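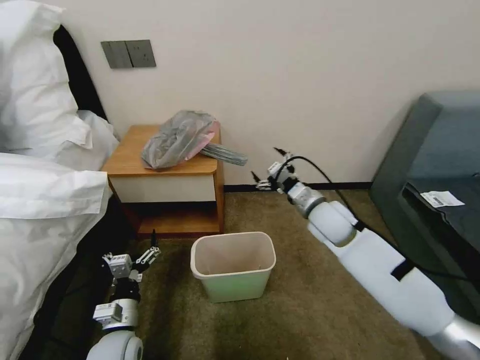 床头柜

床头柜是放置在床侧、靠近床头一端的小型柜类家具,供使用者在卧床时就近取放物品。常见形式为单抽屉加开放搁层,也有双抽屉、三抽屉、带柜门或仅有台面的式样。床头柜通常与床、衣柜、斗柜一同构成卧室家具的基本组合,在旅馆客房、学生公寓和疗养机构中也普遍使用。

名称

汉语中“床头柜”一词侧重位置,指摆放在床头旁边的柜子。部分地区称“床边柜”“床头橱”,无柜体而只有台面和腿的称“床头几”或“床边几”。家具行业的产品目录有时把宽度较小、高度较大的式样单列为“窄柜”,但在日常用语中仍归入床头柜。

医院病房使用的同类家具多装有脚轮,台面下设抽屉和储物格,有的附带可翻起的餐板,一般称“病床柜”或“床旁柜”,结构和清洁要求与家用产品不同,本条目不作详细讨论。

历史

在室内卫生设施普及以前,欧洲住宅中放在床边的小柜常用来收纳夜壶,柜体下部封闭,上部有台面,可放烛台和水杯。随着住宅给排水条件改善,这一用途逐渐消失,封闭的下部被抽屉或开放搁层取代,小柜则作为放灯和杂物的家具保留下来。

中国传统卧室中,架子床和拔步床自身带有围合空间,床前或床廊内可放小橱、小几、灯台和马桶箱,功能与后来的床头柜有重合之处,但没有形成固定的成对摆放。现代意义上的床头柜随西式双人床和成套卧室家具进入城市家庭,后来又随板式家具的普及而成为常见用品。

结构

床头柜由台面、侧板、背板、抽屉、搁板和底脚组成。

台面是使用最频繁的部位,需要承受水杯、灯具和书籍的重量,也容易接触到水渍、化妆品和热饮。实木台面可以打磨翻新,贴面台面不宜打磨,边缘一旦进水容易起鼓。部分产品在台面后缘或侧缘加装低矮挡条,以减少物品滚落。

抽屉一般位于上半部。抽屉面板可与柜体同色,也可使用对比色,如浅木色柜框配米白色面板。图中的床头柜即为这种搭配,台面与框架为蜜色木质,上半部是米白色抽屉面板,下半部为开放搁层。抽屉的开启方式有外装拉手、暗槽拉手和按压反弹三种。滑轨安装在抽屉两侧或底部,老式家具则以木条导轨支承。

开放搁层位于抽屉下方,用于放书、纸巾盒、收纳篮或拖鞋。搁层没有门,取物方便,缺点是容易积灰。搁层较深时,内部光线不足,小件物品放在后部不易看见。

底脚分落地式和架空式。落地式柜体直接着地或带矮踢脚,稳定性较好;架空式有独立的腿,便于清扫底部。壁挂式床头柜没有底脚,以挂件固定在墙上,对墙体强度有一定要求。在铺设地毯的房间里,细腿会在绒面上留下压痕,宽底座的压痕较浅,但移动时阻力更大。

材料与表面处理

常用材料有实木、胶合板、纤维板、刨花板、金属、玻璃和藤。实木以松木、橡胶木、橡木、胡桃木较多。人造板尺寸稳定,成本较低,须以饰面纸、木皮或漆膜封闭表面,板边以封边条处理。金属床头柜多用薄钢板或钢管,常见于宿舍。玻璃多用作台面,开孔和转角处需要磨边。

浅色漆面容易与白色床品、米色墙面协调,也容易显出污痕。深色饰面显得稳重,灰尘则较明显。床头板与床头柜不一定同色,黑色或深棕色床头板配浅木色小柜在客房布置中并不少见。

尺寸

床头柜的高度以与床垫上表面接近为宜。柜面明显低于床垫时,卧床者需要俯身取物;明显高于床垫时,手臂抬起的幅度较大,翻身时也可能碰到柜角。使用厚床垫或加铺厚被褥时,应以铺好床品后的高度为准。

宽度取决于床侧到墙面或其他家具之间的余量。双人床两侧各放一件是常见做法,小房间往往只放一件,或用窄柜、壁挂搁板代替。进深一般小于宽度或与之相近,过深的柜体会占用床边通道,影响抽屉和衣柜门的开启。

旅馆家具供应商 Flerus 的客房系列按抽屉和搁层的组合分为 4 种柜型,其中单抽屉加开放搁层的一种只设一个宽度,另外 3 种各有宽窄两个规格。Grerville 出品的板式小柜采用拆装结构,以 2 块侧板、一块台面、一块搁板和背板组成主体,抽屉另行装配。

布置

床头柜通常靠墙放置,前缘与床头一端的枕头位置相对。柜体与床之间可以紧贴,也可以留出一条窄缝。留缝便于整理床单和掖被角,但手机、眼镜等小件容易掉入。被子较厚、垂边较长时,柜前应留有空间,以免布料卡进抽屉。

墙面设施与床头柜的关系较为密切。照明开关宜设在柜面上方,卧床者伸手可及的位置,双联开关可以分别控制顶灯和床头灯。插座可设在柜面上方或柜体背后。设在背后时,柜体应与墙面留出插头的厚度,或在背板上开走线孔。有踢脚线的墙面,落地式柜体会被踢脚线顶出,柜背与墙之间形成缝隙,有的产品在侧板后下角预先切出缺口,使柜体能够贴墙。

垃圾桶常与床头柜配合摆放。卧室用垃圾桶体积较小,多为敞口塑料桶,放在柜前或柜侧的地面上,便于丢弃纸巾和包装。放在柜前取用最方便,但会挡住下部搁层,拉出抽屉时也可能需要先将桶移开。房间较宽时,放在柜体外侧更为合适。桶内可衬垃圾袋,袋口外翻套住桶沿。

台面与收纳

台面上的常见物品包括台灯、闹钟、水杯、眼镜、书、手机和充电器。由于位置顺手,床头柜也常成为临时堆放处,塑料袋、零食包装、折叠伞、衣物等随手放下后容易滞留。细长物品横放在小台面上,一端往往悬出柜边,经过时容易碰落,宜竖放于柜侧或收进其他柜内。

整理床头柜一般从台面开始,先将全部物品取下,再按使用频率分开。每晚使用的物品留在台面,偶尔使用的放入抽屉,不属于卧室的物品送回原处。空塑料袋压平折叠后可留作垃圾袋,破损的直接丢弃。皱成一团的袋子在丢弃前应捏一捏,确认里面没有夹带小件。

抽屉内可用浅盒分格。药品、电池、针线等应与食品分开,有幼儿的家庭不宜把药品放在无锁抽屉中。搁层放置书籍时,以平放或靠一侧竖放为宜,较重的书放在下层有助于稳定柜体。

租住用房和民宿通常在退房后检查床头柜。公寓经营者 Nomstead 的客房清洁单共列 13 项,其中涉及床头柜的有两项,一项为清空抽屉和搁层并查看遗留物,另一项为擦拭台面并将垃圾桶归位。遗留物装袋登记后交前台保管。

清洁与保养

日常除尘使用干燥或微湿的软布,顺木纹方向擦拭。台面有糖渍或饮料痕迹时,先以拧干的湿布敷软,再擦净并用干布收水。上漆木材不宜使用含磨料的清洁剂,也不宜长时间接触酒精。水杯下应放杯垫,热杯直接接触漆面可能留下白色环痕。

开放搁层应将物品取出后清扫,内角可用小刷或吸尘器的窄吸嘴处理。柜后和踢脚线上沿容易积灰,清扫时需将柜体移开。在地毯上移动柜体,应先取出抽屉,由柜体下部抬起,避免拖行造成腿部松动和绒面倒伏。

抽屉滑动不畅时,木导轨可涂少量蜡,金属滑轨应先清除积尘和毛发,再检查螺钉是否松脱。抽屉面板与柜框间的缝隙上宽下窄或左右不齐,多由滑轨安装高度不一致引起,可松开固定螺钉重新调整。

塑料垃圾桶可用中性洗涤剂清洗,晾干后放回。桶底潮湿时不宜直接置于地毯上。

安全

床头柜的主要隐患是碰撞、倾倒和灯具过热。柜角朝向通道时可选用圆角产品,或加装防撞角。窄而高的柜体在抽屉全部拉出时重心前移,有幼儿攀爬可能的家庭应以连接件固定在墙上。台灯不应与纸张、织物或塑料袋接触,床上的枕头和被子也应与灯泡保持距离。电线沿柜后走线,不宜横跨柜前地面。塑料袋不应放在婴幼儿能够触及的柜面上。

变体

带灯床头柜将灯具装在台面或背板上,省去台灯的位置。带电源床头柜在台面或抽屉内设插座和充电接口,抽屉内充电时应注意散热。Ezeani 的一款柜子把充电接口设在开放搁层的后壁,电线由背板孔引出,台面上不开孔。

旋转式床头柜的上层可绕一侧立柱转动,伸到床面上方作小桌使用。箱式床头柜以上翻盖代替抽屉,容量较大,但开启前需清空台面。以木箱、凳子或矮书架代替床头柜的做法也较常见,选择时主要考虑高度和台面是否平稳。

参见

床
斗柜
床头板
边几
垃圾桶
踢脚线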